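I've spent most of April on the planner for our two-arm table, which sorts cutlery into bins, and I'm finally a bit fond of it!

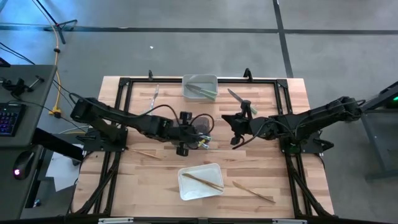
Both arms over the table, knives and sticks still to sort.

The old Grameck planner treated each arm as if it were alone, so I moved us to one shared timeline (my poor weekend).

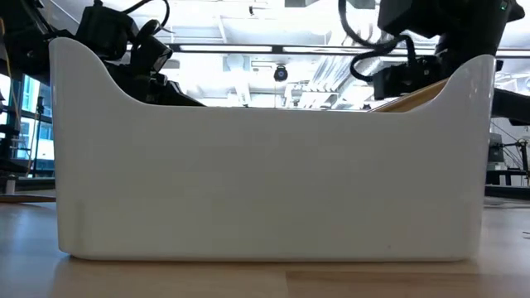
Burneo wrote in to ask whether a shared timeline slows everything down. A little, yes, roughly 6 milliseconds a cycle.

What worries me more is perception, as glossy white walls make a mess of depth,

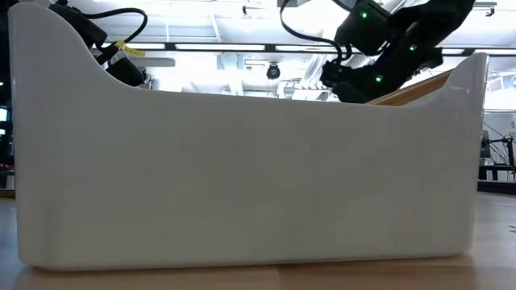

and so I now fit the bin's rim first and colour in the rest from the model. The wrist view gets its own filter,

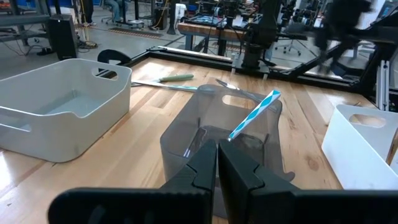

with 315 lines of code I'd love to tidy up next.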